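Moths in the guest room closet – wash everything or just the wool?

hellcombe_hal
Found two moths in our closet in October. Do I really have to wash the cotton too?

bidside40
Clean cotton is fine. Wool gets washed or frozen, then bagged. Vacuum the baseboards, including the one behind the dresser you're pretending isn't there.

Dogbe609
Cedar balls. I own 40 and my closet smells like a hamster's vacation home. Still have moths.

wesine_knits
Lay each sweater out flat and check the folds, collar and cuffs before it goes in a bag.

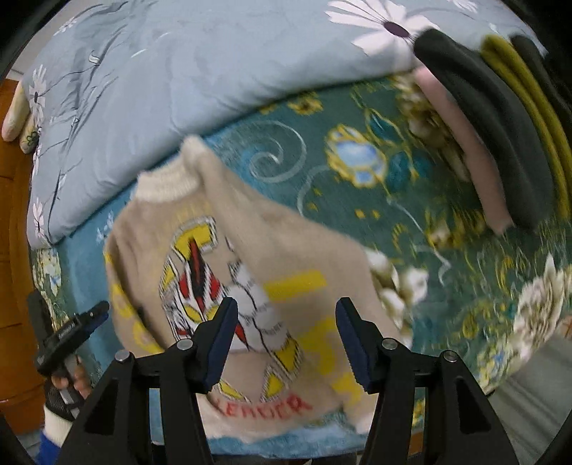

After the freezer
Let the bag reach room temperature before opening it. Mine gets 2 weeks in there, next to the peas.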